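Takeout Notes: the paper bag, again

The deli downstairs switched to kraft bags with twisted handles in March, and we have been asked by several readers whether they're worth the fuss. The pitch, as printed on the Cudance leaflet by the register, is that one bag carries your coffee and your lunch and then goes on to a second life at home. I have my doubts about the second life. I also have doubts about the first.

Brown paper bag, paper cups, twisted handles:
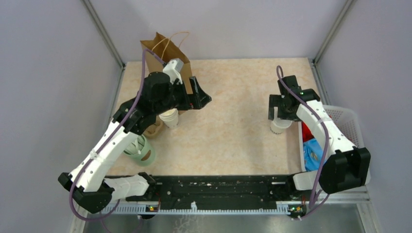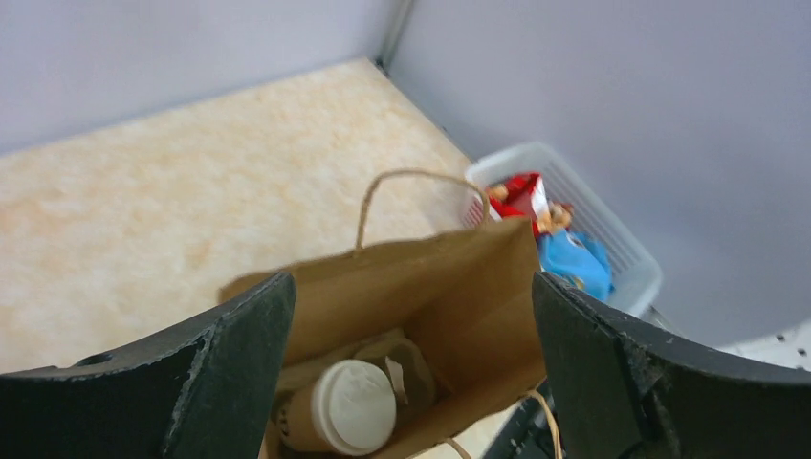

What the bag does well

It stands up by itself, which the old plastic ones never did. A lidded coffee cup fits in the bottom with the cardboard holder beside it, and you can still get at both from the top. Fine. I'll give them that much.

What I'm not buying

The leaflet says each bag is good for 200 trips. Mine has done 2 and I already fold the rim down where it's gone soft. The handles hold, but I carry it with a hand underneath anyway, and so does everyone I see coming up the stairs. A handle you don't trust is decoration.

Then there's the carrier insert. It takes up a good share of the bag, and if you only ordered one drink you're hauling a lot of cardboard to keep one cup company. Ask for the cup alone. They look at you funny, but they'll do it.

Gashaw, the other lunch place, charges extra for its bag and gives you the same thing in a darker brown. Pavau still uses plastic and doesn't pretend otherwise.

The recycling question

The Fivgate building newsletter claims tenants saved 948 bags last quarter. Saved from what? There are 600 of us in here, so that comes to less than two bags each — hardly a movement. Keep yours if it's clean and dry. If coffee has leaked into the bottom, put it in the compost bin by the loading dock and take the plastic lid off the cup first.

Next issue: the new soup containers, and whether the lids fit.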